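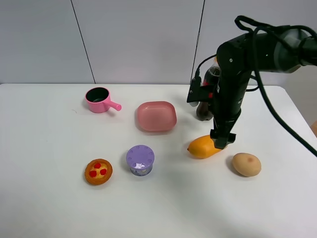

Club arm at the mango, September build

Posted by tamer_twal, 7:30 pm
Last updated: September

Our Wovcombe club arm after 315 practice grasps. Next job is mango into the pink dish.

dalal_m: 315 grasps of what, though? A mango is the easy one. Try the tart.

kfarah: Disagree, it's slick and tapered. The potato is easier.

dalal_m: Fine - but score every miss. Last year's team quoted its best 10 tries.

tamer_twal: We log all of them. I'll post the sheet.

dalal_m: I'll believe it when I read it.

4 comments | 10 shares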